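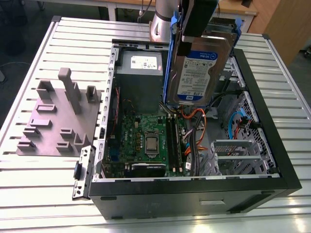 1.0TB drive in its blue caddy, held over the open tower. Fixture plate on the left.

Rules for the disassembly cell, revision 6

I have been asked twice now to post the operating rules for the teardown cell in Trunbridge, once by a reader who is setting up something similar and once by a colleague who could not find the current revision on our own file share. The previous revision had grown to four pages and contradicted itself on the subject of cables. Revision 6 is shorter. What follows is the text of each rule in plain form, with notes on how it is applied and where it is still weak.

The cell takes desktop towers on their sides, cover off, and removes components with a single arm. Units come from Listwood in mixed pallets. The condition varies a lot. Some arrive with the cooler already pulled, some with a card missing, some with drive bays that someone has emptied and closed again. The rules have to hold for all of them, and that is the main reason most of them are written about states and not about part numbers.

Rule 1. The tower is checked before the arm is enabled.

The operator confirms that the unit is unplugged, that the power supply has no cord attached, that the power button has been pressed and held after unplugging, and that the side panel is clear of the work area. The check is done by hand and signed on the sheet. We tried moving it to a screen on the controller and found that people tapped through it.

A power supply left in the chassis is treated as a part with stored energy whether or not the unit has been sitting in a warehouse for a year. The arm does not touch it in this program at all. Supplies come out by hand at the next station, unopened.

The operator also records what is absent. A bare processor in the socket with no cooler on it gets a line on the sheet, as does an empty bay. The sequence skips any step whose target is marked absent. Before this was in the rules, the arm would go looking for a cooler, fail to find one, and log a fault against the vision system, and the fault numbers for that month were useless.

Rule 2. Nothing is lifted until its connectors are accounted for.

Every drive has a data cable and a power cable, and both must be marked as released before a lift. "Released" means unplugged and moved out of the way of the lift path. A plug that is out of its socket but lying across the caddy does not qualify.

This is where the old text contradicted itself. One section said that loose cables could remain in the bay provided they were slack, and another said the bay had to be clear. Slack turned out to be impossible to define in a way that two operators would apply the same way. Cables in these towers loop, arch over each other and run in bundles along the front of the case. An orange or blue cable that looks well out of the way from the operator's side can sit directly under the drive from the other side. The current wording is:

"No cable may cross the outline of the caddy as seen from above, and no cable may be under tension between two fixed points within one hand width of it."

Hand width is deliberately crude. We had a figure in millimeters and nobody measured it.

Cables below the lift path are allowed. The drive goes up and away, so a loop underneath is acceptable as long as it is not attached to anything that is leaving. If the program sends a drive back down for any reason, rule 2 applies again from the start.

Rule 3. Grip the carrier where there is one.

A drive in a plastic caddy is handled as one object. The approach comes in from the tab end, between the two release tabs, and the drive stays seated in its rails until it reaches the separation step. We do not take the drive out of the caddy over the open chassis. A loose screw or a dropped drive over a motherboard is a bad morning, and with the caddy on there are fewer things that can come apart.

Grip force is set per carrier type in the recipe and is locked. Operators may not change it during a run. If a caddy slips, the unit is set aside and the recipe is reviewed offline. There is a strong temptation to add force on the spot, and the plastic on older caddies does not give any warning before it cracks.

Drives with no caddy follow a separate recipe, with a different set of fingers. The fingers are changed with the arm disabled. I mention it only to record that the finger change is not covered by revision 6 and still lives in its own document.

Rule 4. Speed over an open chassis is limited to 200 mm/s, loaded or empty.

The earlier revision had a limit for loaded moves only. An empty gripper has the same mass and the same hard corners, and the lowest point of its path is the same. The limit applies whenever any part of the tool is inside the footprint of the tower, extended upward to the clearance height. Outside that volume the normal cell limits apply.

This is a limit for protecting the parts. It says nothing about protecting people, and it must not be quoted as if it did. The guarding, the enabling switch and the stop functions come from the cell risk assessment, which is a different document with a different owner. We have had visitors take the 200 figure and assume it was a safe speed for working next to the arm. It was not chosen for that and was never tested for that.

Rule 5. After the lift, hold for two seconds and look.

The arm raises the part clear of the bay and stops. During the hold, the camera checks three things: whether the part is still in the gripper, whether its angle is within the limit in the recipe, and whether anything is hanging from it. Some tilt is normal. A caddy gripped at one end will seldom hang perfectly plumb, and the limit is set to allow for that. What we want to catch is a large angle, which generally means one finger is on a tab and the other is on a rail.

The label is read at a separate position later on. Several people suggested reading it during the hold, to save a move. Labels face whichever way the bay puts them, often upside down to the camera, and the reader copes with that well enough, but glare off the table was a problem and I did not want a failed label read and a failed grip to share a stop. They are different faults and they need different responses. The Terkholm controller lets us give each one its own code, so we do.

If the check fails, the arm may try again. It is allowed two retries, each one starting from the connector check in rule 2. After that the unit goes to hand teardown. There is no override for this and I have declined to add one.

Rule 6. Every part has a named place, and the place is empty before the part moves.

Small parts go onto the fixture plate beside the tower. The plate is flat, with a set of holders of different shapes, and each holder has one entry in the recipe. A holder may not stand in for another one even if the part happens to fit. The program asks for confirmation that the destination is empty before the lift begins, not while the arm is waiting above it with something in its fingers.

The tall post on the plate deserves its own line. It is the highest thing on the plate and anyone writing a new path should start from it. All travel between the chassis and the plate goes at clearance height or around the outside. Straight diagonal moves are not permitted, including in test mode, including with the gripper empty.

The same applies to anything on the tower that sticks out. Brackets and latches that swing outward are either closed or recorded in the recipe as open. An open bracket at the rear corner takes up table area that the default model of the chassis considers free. I would like this to be detected automatically. At the moment it depends on the operator noticing.

Data handling

Drives are treated as containing data from the moment the cover comes off. The arm does not change that. A drive on the table, in the gripper or on its way between stations is logged against the unit it came out of, and the log entry is opened before the lift. Pasaribu handles the sanitization downstream and accepts drives only with a matching entry. A drive without one goes into the locked bin and stays there until somebody has worked out where it came from. The cell does not run overnight with drives in reach, and if a run is stopped halfway on a Saturday, the drive that was in the gripper is put away first.

Known gaps

The cable rule is still enforced by eye. We have a depth camera that can find thick bundles reliably and misses thin single wires, and those are the ones that catch.

There is no rule for expansion cards. The arm can pull them when the retaining clip has already been opened, but the results are uneven and I have left them as a hand step.

The slatted table drains small screws into the grooves, which is fine for the floor and poor for inventory. A tray insert was tried and it shifted under the tower. The current practice is a magnet at the end of the shift, and it is not written down anywhere except here.

Revision 7 is planned for November and will mostly concern the finger change. Corrections to the wording above are welcome in the comments, particularly for rule 2.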